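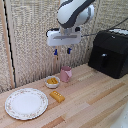 Repatriation Costs for International Students: Project Report

Submitted by Daryna Bilyk and Volodymyr Skoryk, Hatbridge College

1. Purpose

The project examined who pays when an international student dies abroad and the family asks for burial at home. Enquiries were limited to Hitville and Cesville.

2. Method

Letters were sent in November to 20 funeral homes, of which 14 replied. Consular staff were interviewed at 2 offices.

3. Findings

Mandatory health cover did not always include transport of remains. One family was left with a balance of $2617 after the insurer's payment.
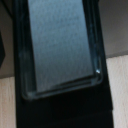 Glenys Owen told the authors that families should receive the policy wording in their own language at enrolment, and that a centre for student welfare ought to keep a copy on file.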